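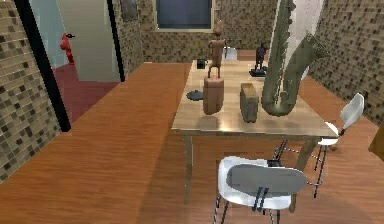 Who can lodge a notice of stopped work for a site?

The site delegate lodges it, or the deputy delegate if the delegate is on leave. Other members can read a notice in Zitach once it has been lodged, but they can't change it.

## 4. Lodging a stop-work notice

Have these ready before you start:

- the site code (four digits, printed on the delegate's card)
- the result of the members' vote
- the start time and the planned finish time
- a phone number that will be answered during the stoppage

### 4.1 Enter the site and the vote

1. Log in to Zitach and open **Notices**.
2. Select **New notice**, then **Stoppage**.
3. Type the site code. The Dundov packing shed, for instance, is 1136 and the Dundov cold store is 1239. Check that the site name shown next to the code is the right one.
4. Enter the votes for, the votes against and the informal votes. Don't enter percentages.
5. Attach the signed vote sheet. A clear scan or a photo will do, as long as both signatures can be read.

**Note:** The two Dundov sites vote separately and need separate notices, even when they stop on the same day. In May one notice was lodged for both and had to be withdrawn.

### 4.2 Enter the claim

6. Under **Claim**, choose the main issue: pay rate, hours, allowances or safety.
7. Write the claim in plain words. The box takes 200 characters - anything longer goes in the attached letter.
8. If the claim is for a daily rate, enter the present rate and the rate sought in dollars. Leave the hourly boxes blank.
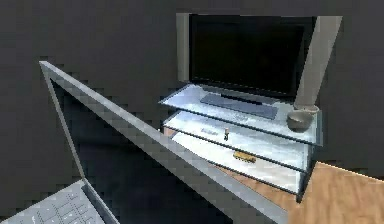

9. Select **Save draft**. The draft is kept for 36 hours and is then deleted, so print a copy if the meeting is likely to run over to another day.

### 4.3 Send the notice

10. Ask a second member to read the draft on screen and enter their own member PIN.
11. Select **Send to office**. The status changes from *Draft* to *With office*.
12. Wait for the status to change to *Cleared*.

**Caution:** Don't hand anything to the employer while the status is *With office*. The office checks the notice period and the wording against your agreement, and a notice given too early may leave members without protection.

13. Print the cleared notice and give it to the site manager in person. Write the time on your own copy.

### 4.4 Changing or calling off a stoppage

To change the finish time, open the notice and select **Amend**. A changed start time needs a new notice.

To call it off, select **Withdraw** and choose a reason. Members get a text message straight away, so ring the office first. For Didell sites ask for Xiuying Shi, and for all others ask for Renji Kudo.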